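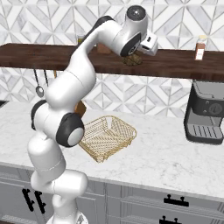 ## Clearing the shelf

Tidying a kitchen shelf is a poor test of strength and a good test of almost everything else. The objects are light, but they differ in shape, stand close together and sit above a worktop full of things that must not be knocked.

At Trarkix, Joelle Matar's group rehearses the job in simulation before any hardware is switched on. In the rendered kitchen, a white arm reaches over the marble worktop to a brown, crumbly-looking lump on a wooden shelf. A block, a small glass jar and a slim bottle share the plank with it.

The block is the easy one. Its faces are flat and a two-fingered grasp has few ways to fail. The lump has no obvious sides, and its outline changes with the viewing angle. Matar's planner, Kurkine, proposes up to 80 grasps for each object and discards any that would bring the arm into contact with the shelf or its neighbours. For the lump, 6 usually survive.

Speed is the next problem. Kurkine takes 19 seconds to settle on a grasp, and a person would have finished by then. Waltraud Sauerland, who tests domestic machines for Vollow, regards that as tolerable in an empty house and useless in a busy one. She wants to see the same routine run on a real shelf, with the bottle moved between attempts. Matar expects to try it in May.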